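Speaker notes: the sink area
Break room refresh, Misgate office
Speaker: Joanne Ellwood. Slot is 20 minutes, start at 2:15.

Opening
Thank Phyllis Tindall for the room. Say who I am and that I look after the shared kitchens on both floors. 54 people use the upstairs one. Most of the complaints I get are about the sink, so that is where I start.

What people wrote
Read two comments from the September survey. First: "I never know which bottle is the dish soap." Second: "The cloth is always in the sink." We had 268 replies, and the sink came up more than the fridge did. Pause for questions, but keep it short.

Sink and counter
Slide stays up while I talk. Dark counter, white basin. Point out the black cloth in the basin, near the front rim. Then the two pump bottles: one upright to the left of the sink with a blue pump head, the other lying on its side in front with pale blue liquid in it. Ask the group where they would put each of these at home. Take three or four answers. 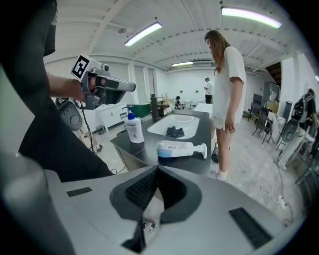
What I am proposing
One bottle for hands, one for dishes, both standing on a small tray left of the faucet. Big labels on the front. Cloth goes over a rail, and Mahnaz Fallahi has agreed to swap it for a clean one every morning. Refills go in the cupboard underneath. Chun-hung Fung has priced the trays and rails from Custano and will send the list around.

If somebody asks about paper towels: we are keeping them.
If somebody asks about the dishwasher: separate budget, see Grímur Lund.

Before the break
Hand out the label sheet. Ask each table to pick a wording and write it on the card. Collect the cards at the door.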